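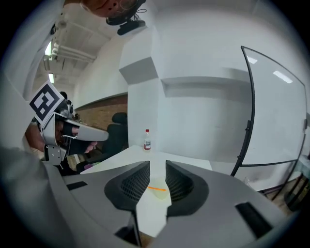

4. Filling and first run

The Druvari humidifier comes with a starter dose of water treatment, and the leaflet in the box makes large claims for it. We'd take those slowly. You can run the unit perfectly well on plain water, and most of this section assumes that you will. If you do use an additive, keep it in a small bottle with a proper label and a screw cap. The clear one with the red cap and the red band on its label, at the far side of the white table, is a handy size and hard to mistake for a drinking glass. Don't decant additives into anything without a label, however sure you are that you'll remember.

4.1 Before you fill

1. Unplug the unit. The leaflet says the standby setting is enough. Unplug it anyway.
2. Lift off the lid and take out the wick. It should come out in one piece.
3. Rinse the tank twice with cold water. No soap.
4. Put the wick back with the folded edge down.

Note: Some wicks shed a few fibers on the first rinse. A wick that keeps shedding after the second should be exchanged, whatever the leaflet says about it "settling in."

4.2 Filling the tank

1. Stand the unit on a flat surface you don't mind getting wet.
2. Pour in 700 ml of cold water. The line molded inside the tank is hard to read and we don't trust it, so use a measuring jug.
3. If you're weighing the water instead, zero the scale with the empty jug on it. A reading of 715 g means you've poured too much. Tip a little out.
4. Add the treatment now if you want it. One capful, never two.
5. Close the lid until it clicks on both sides.

CAUTION: Do not use scented oils. The Droline refill pack has a picture of a lavender sprig on the front, which has led people to think otherwise. Oil clogs the wick and there's no way of washing it out.

4.3 First run

1. Plug in and choose the lowest fan setting.
2. Leave the unit at least 135 cm from curtains, bookshelves and the wall opposite the vent.
3. Run it for 6 hours before you judge anything.
4. Write down the humidity reading from a separate meter. The display on the front of the unit measures the air right next to its own wet wick — make of that what you like.

A faint papery smell on the first day is common. A sour smell means water has been standing in the tank. Empty it and go back to 4.1.

The "auto" setting is described in the leaflet as learning your room. We have found no sign of it learning anything. It switches the fan off above a certain reading and on again below it, and a cheap plug timer does nearly as well overnight.

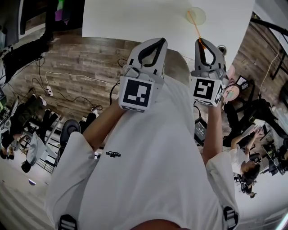
Floarea Văduva wrote in to say that she gave up on auto after a week and now empties the tank each morning, wipes it dry and refills it at night, and that the white crust on her wick has been slower to come back. She adds that she stopped using the treatment at the same time, so she can't tell which change did it. Neither can we, but the emptying costs nothing and we'd start there.

4.4 If the fan runs but the air stays dry

1. Check that the wick is standing in water. It can ride up when the lid goes on.
2. Close the window.
3. Turn the wick over and run the unit again.
4. Still dry? Replace the wick before you pay for the "service kit." The kit is a wick and a cloth.

Go on to section 5 for weekly cleaning.

Filed under: Home Air / Owner Guides / Humidifiers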